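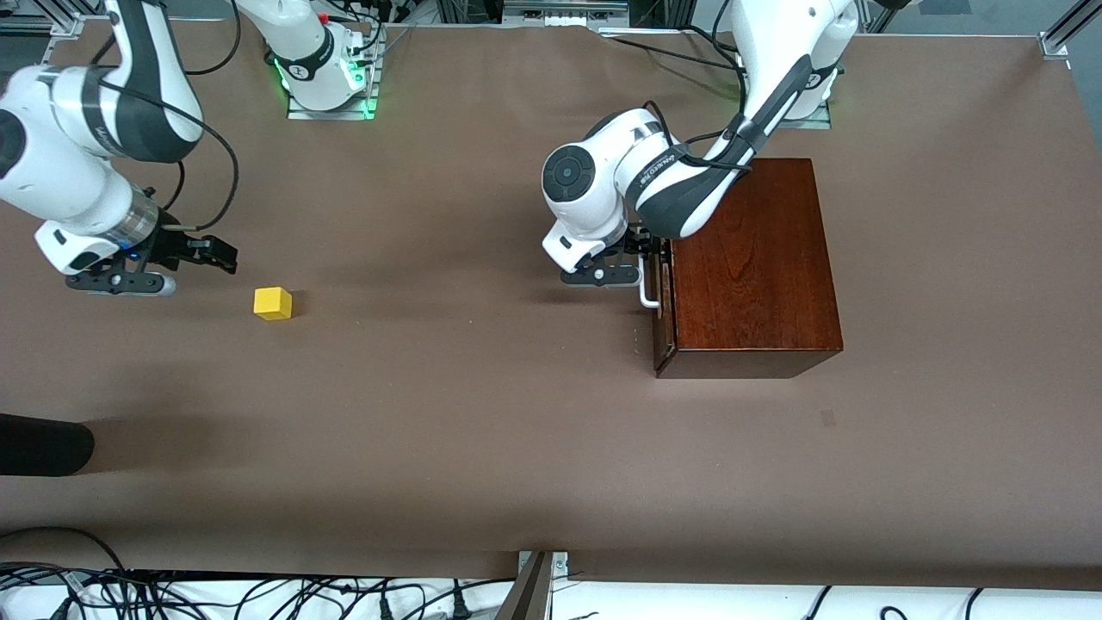 The open day at Seyoum in Gilencombe was packed by mid-morning, and I loved every minute of it! Best of all were the little wooden boxes. I'm a sucker for anything with a drawer, and a polished reddish-brown one with a silver handle had me hooked (the grain on the top is gorgeous). A bright yellow cube sat out on the brown paper near it, very cheerful.

Baltazar Cuevas told us the workshop finished 128 boxes in May, and let us sniff the wax - lovely stuff. Upstairs there was a room of old hinges and very good coffee. I caught the 17 bus back to Varkley with sawdust on my shoes.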